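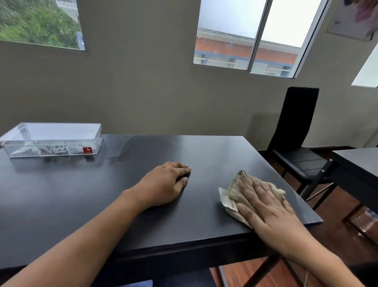 ## My external drive clicks and won't show up. What should I do first?

Unplug it. Each extra power-up can make the damage worse. Don't run repair software on a drive that makes noise, and don't put it in the freezer.

## Do you need the cable and power supply?

Send the power supply if the drive has its own. We don't need the USB cable unless it is built in.

## How do I pack small items like memory cards and SSDs?

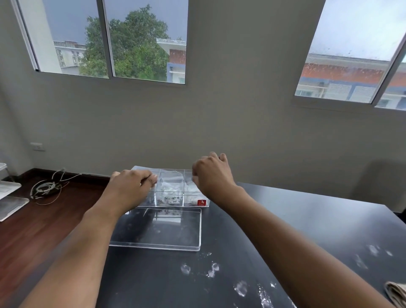 Memory cards and bare SSDs go in an antistatic bag first, then in a padded box. If you are sending more than one, keep them apart and label each one. A clear box divided into compartments is fine for storing them at home, but put that inside a carton with padding before it goes to Brernham. Envelopes get crushed in sorting machines.

## How long does it take?

Evaluation takes 3 working days from arrival. Most logical recoveries are done within 17. Drives that need donor parts go to our Clalombridge bench and can take longer — we'll tell you before we order anything.

## What does evaluation cost?

$30, taken off the final bill if you go ahead.
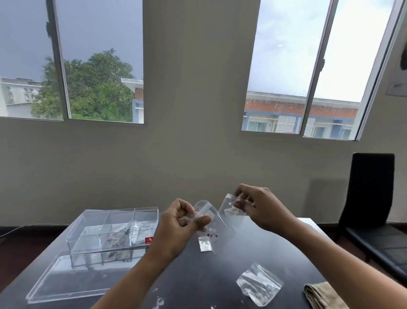 *Photo: Griltilier*

## Can you recover a drive encrypted with Zuccaro?

Yes, if you have the password or the recovery key. Without one of them we can return the raw data, but it won't be readable.

## What happens to my files afterward?

We keep a copy for 19 days so you can check yours, then erase it. Ask if you want it erased sooner.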